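黑衣服的脾气

我家卧室里永远有一件黑色的衣服在等我处理。有时候在椅背上，有时候在床尾，有时候跟被子卷成一团，早上叠被子才抖出来。我数不清自己有几件黑的，反正打开衣柜右半边，一眼望过去像关了灯。朋友说你这哪是衣柜，你这是乌鸦窝。我觉得挺好，乌鸦多聪明啊！

编辑约我写一篇讲叠衣服的稿子，我先笑了半天。我这个人，二十几岁的时候根本不叠，洗完从晾衣架上扯下来就穿，穿完再洗，衣服一辈子没见过柜子里长什么样。后来搬到现在这间屋子，窗子大，白天光线好得过分，什么乱都藏不住，这才开始老老实实地收拾。收拾着收拾着还上了瘾，尤其是叠黑衣服，叠出一肚子话来。

先说黑这个颜色

买的时候都叫黑，拿回家在窗边一比，没有两件是一样的。有的发红，有的发灰，有的在暗处是黑的，一见光就往蓝绿那边跑。我有一条Hiron的裤子和一件Fludo的外套，店里灯底下看着天生一对，我高高兴兴一起买了，第一次穿出门，走到太阳底下，裤子是咖啡渣，外套是湖水。从那以后我买黑衣服一定要拿到门口去看，店员的眼神我就当没看见。

也因为这个，我叠衣服都挑白天，下午4点之前最好。天一黑开了灯，正面反面都难分，更别说找线头了。我有过一次晚上叠完一整摞，第二天早上发现7件里有2件是里朝外的（其中一件我还真就那么穿去买了菜，缝头朝外，洗标在后脖子那里飘）。

料子也讲究。光滑的、哑光的那种化纤料最难伺候，你刚把袖子折过去，它自己又滑回来，跟你闹着玩似的。棉的就老实得多，压一下是一下。毛衣更好说话，随便一卷都是个样子。可偏偏滑料的衣服最出活，轻，干得快，出门旅行塞哪儿都行，所以我一边骂一边还是买。

顺着缝线走

我叠滑料子的窍门，说出来很土：别看衣服，看缝线。黑衣服摊在那里，前后左右糊成一片，可缝线总归是有的，手指摸得到。找到那条最长的缝，捏住两头提起来，抖一抖，让它自己垂直了，剩下的布就知道该往哪边去。要是缝线旁边的布有点抽，起小褶子，别跟它较劲，用手掌从中间往两头抹一抹，抹得平就抹，抹不平就算了。洗过几水的衣服哪有不抽线的，人到这个岁数额头也抽啊。

我试过网上那种把衣服叠成小方块立起来放的办法。棉T恤立得挺神气，一排站好，抽屉一拉开像书店。轮到滑料的就不行了，当天晚上还站着，过两天再拉开抽屉，全躺下了，横七竖八，像散了场的电影院。我后来从Bañuelos买了几个布做的分隔格，一格塞得满一点，让它们互相挤着，这才算站住。格子别买太大，大了又要倒。

有的衣服我干脆不叠，卷。从下摆往领口卷，卷到一半把袖子收进去，接着卷。卷得紧不紧看心情。卷好的衣服放在旅行包里特别省地方，放在抽屉里嘛，拿的时候容易带出来一串。我现在的规矩是，出门的卷，在家的叠，乱七八糟赶时间的，团。对，团也是一种办法，我不觉得丢人，团好歹还是进了柜子的。

床才是最好的桌子

很多讲收纳的文章都建议弄一张专门叠衣服的台面。我家哪来那个地方！我的台面就是床。床够大，高度也还行，站着弯一点腰，坐着也能弄。唯一的条件是先把床铺好，不然衣服和被子搅在一起，越叠越多。

铺什么在上面也有关系。我原来用一条深蓝的床单，黑衣服放上去就没了，真的没了，我伸手在床上摸。后来换成带花纹、表面有起伏的绗缝被，一下子就顺手了：滑料子放上去不乱跑，有纹路抓着它，花色又衬得黑衣服边是边、角是角。这一换比我学任何叠法都管用。我妈来住的时候还夸，说你这床终于像个人睡的了。我没告诉她床主要是用来叠衣服的。

不过绗缝被也有个毛病，粘毛。黑衣服又最爱招毛，一放一拿，后背就是一层绒。所以我枕头边常年放着滚筒，叠之前先在被面上滚两下，叠完在衣服上再滚两下。Estcombe出的那种长柄的我用得最顺，坐着不用挪屁股就能够到床那头，懒人福音。

不想叠的日子

当然也有不想叠的时候，多得很。尤其到了11月，天短，下班回来窗外已经黑了，洗好的衣服堆在床上像一座小山，我往旁边一躺，跟山并排睡。这种日子我给自己定的任务特别小，就叠4件，叠完就可以去煮面。通常叠到第4件手已经热了，顺便就多叠了几件；也有的时候叠到第4件真的就停了，面要紧。

我挑的顺序是先难后易。先抓那件最滑的、最皱的，提起来看看它今天什么样。滑料子提在半空里很有意思，上面会自己拱出尖来，一高一矮，中间陷下去一道很深的影子，光从窗那边过来，黑里就透出一点青。我常常看着看着就忘了要叠它。
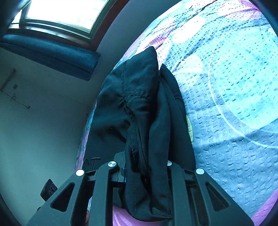
关于柜子里的味道

叠好放进去，事情只完了一半。黑衣服放久了容易有股闷味，滑料子尤其明显，大概跟不太透气有关系。我不爱用香包，香味会打架，衣服一股花，围巾一股木头，穿在一起像进了百货公司一楼。我就用一块没拆完包装的肥皂，纸包剪开一个角，搁在抽屉最里面。换季的时候把抽屉全拉出来，晾一个下午，肥皂也翻个面。

还有，衣服别塞满。我知道这话谁都会说，可我是吃过亏的，抽屉塞到要用膝盖顶才关得上，拿出来的衣服横着一道死褶，烫都烫不平。现在我留一拳头的空，新买一件就得拿一件出来。拿出来的那件多半又是黑的，在椅背上挂几天，等我想好它到底算送人还是算家居服。

眼下椅背上就挂着一件，领口松了，袖子还好好的。稿子写到这儿，我得去煮面了。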